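Section 4 – Pairing the key fob and setting up the Drekov remote start

Read the whole section first. Takes a few minutes if the battery is healthy, a lot longer if it isnt. Manual gearbox cars: remote start will not work, skip to step 9 and only pair the fob.

Before you start

Car parked outside, handbrake on, selector in P. Bonnet shut. All doors shut except the driver's. Both fobs with you – any fob not present during pairing gets wiped from the memory and has to be done again from scratch.

You will need the four-digit PIN from the card in the Navitz wallet. Factory PIN is 1757. Change it at step 8.

Pairing

1. Sit in the driver's seat, turn ignition to ON. Do not start the engine.

2. Press and hold the valet button under the dash until the LED goes solid blue. Let go.

3. Enter the PIN with the same button. One press for 1, seven presses for 7, and so on. Pause between digits until the LED blinks once.

4. Long beep = accepted. Three short beeps = wrong PIN, go back to step 2. After 4 wrong tries the unit locks, leave ignition OFF for half an hour.

5. Hold LOCK on the first fob until the indicators flash. Repeat with second fob straight away, the window is short.

6. Ignition OFF. Get out, shut the door, test LOCK and UNLOCK on each fob. 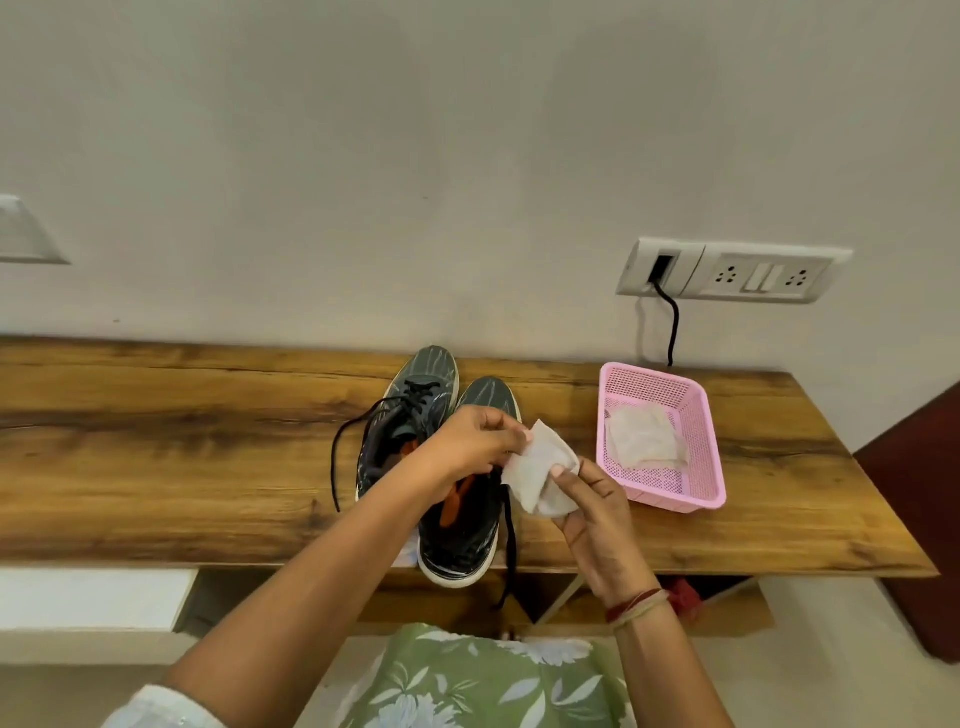

7. Remote start test. Lock the car, press LOCK once, then hold START. Parking lights flash and the engine should crank. If it cranks but doesn't catch, the unit tries twice more by itself. Dont keep pressing.

8. Change the PIN. Same as steps 1 to 3, then enter 347 followed by your new four digits. Write it down somewhere that is not the glovebox.

9. Fob only cars: do steps 1 to 6, then hold UNLOCK and LOCK together until the LED goes out. This turns the start function off for good.

CAUTION: never use remote start in a garage or any closed space. Exhaust fumes kill.

CAUTION: engine will shut off if revs go over 2000 before the key is in. Normal. Not a fault, please don't ring us about it.

Notes

Idle time is set to ten minutes. Can be changed to five or twenty by the dealer, not from the fob.

Diesels – crank is delayed until the glow plug light is out. Wait for it.

Trusska alarm already fitted? Disarm it first or it will sound at step 7. Older Trusska units share the bonnet pin, see wiring sheet. Credit to Boyang Fan for spotting that one.

Fob range drops a lot with a weak cell. Change it before calling it a fault. Cell goes in plus side up, and the cover clicks twice, once each end.

If the LED stays red after step 4, note the number of blinks and send it with the chassis number to Xiuying Shi at the parts desk. Fuse check is in section 5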